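Doltholm Surgical Skills Center Moves Suturing Course to Larger Teaching Wing

26 January 2023

The Doltholm Surgical Skills Center has opened registration for an expanded course in tissue closure, following a review of its training program that was completed in November. The course will be held in the Mendinley Wing, a teaching space on the second floor of the center's main building, and will be open to surgical residents from all hospitals in the Takness region.

The center said the new format gives each resident more time at the console and places greater weight on the basic interrupted stitch, in which every stitch is tied and cut separately before the next is placed. In the earlier format, residents moved to continuous suturing on the second day. Under the revised schedule they will remain with interrupted stitches until the end of the first week.

"The interrupted stitch is the first thing we teach and the thing we return to most often," said So-yul So, director of surgical education at the center. "A resident who can place an even row, with the same depth of bite on both edges and the same tension in each knot, is ready to move on to the rest of the curriculum. We found that the old schedule asked people to move on too early."

The review drew on written feedback from 154 residents who attended the center's courses over the previous two years, together with assessment records kept by teaching staff. A total of 491 practice closures were scored for the review. Each was graded on the spacing of the stitches, the security of the knots, the length of the cut tails and the condition of the tissue edges.

According to the center's summary, spacing improved quickly for most residents, often within the first few sessions. Handling of the free strand took longer. Residents who allowed the long end of the suture to fall across stitches they had already tied were more likely to catch it with an instrument while forming the next loop. Instructors have been asked to address the placement of the strand from the first session onward.
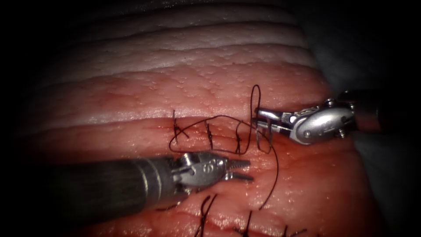
Three interrupted stitches have been tied along the incision, and a fourth is in progress at right. The long end of the black suture sweeps back over the completed stitches.

The revised course is divided into four units. The first covers instrument handling and the passing of the needle between the left and right hands. The second and third deal with the placing and tying of interrupted stitches, first along straight incisions on flat practice pads and then on curved surfaces, where the edges do not meet as readily. The fourth unit introduces continuous closure and ends with a formal assessment.

Curved surfaces received particular attention in the review. Residents who performed well on flat pads frequently lost their spacing when the tissue rose toward them or dropped away to either side. The center has added two full sessions on this subject. Residents will be asked to plan the position of every stitch before placing the first one, and to state the plan aloud to the instructor.

Teaching groups will be limited to six residents, compared with ten in the past. Each group will be assigned one instructor for the full length of the course. The center said this change was requested by residents and faculty alike, and that it should allow instructors to follow the progress of each resident from one session to the next.

Written materials have also been revised. A new handbook, edited by Dr. Cai of the center's teaching faculty, replaces the set of separate handouts used until now. It contains the scoring sheet used in the final assessment, so that residents may grade their own practice closures between sessions. Printed copies will be given out at the first session, and a digital copy will be sent to participating hospitals.

The course carries 30 hours of supervised instruction. Residents who complete all four units and pass the assessment will receive a certificate from the center. Those who do not pass may repeat the assessment once without repeating the course, provided they do so within three months.

The center currently has 376 residents on its regional training list and expects that demand for the first sessions will be greater than the number of places available. Priority will be given to residents in their second and third years. Remaining places will be offered to first-year residents on the recommendation of their program director.

Applications must be submitted through the education office of the resident's own hospital and should include a record of prior console training. Residents who completed the earlier version of the course are not required to attend the new one, but may apply to join the sessions on curved surfaces as a separate module.

Inquiries about registration, scheduling and access to the Mendinley Wing should be directed to the center's Office of Surgical Education during regular business hours.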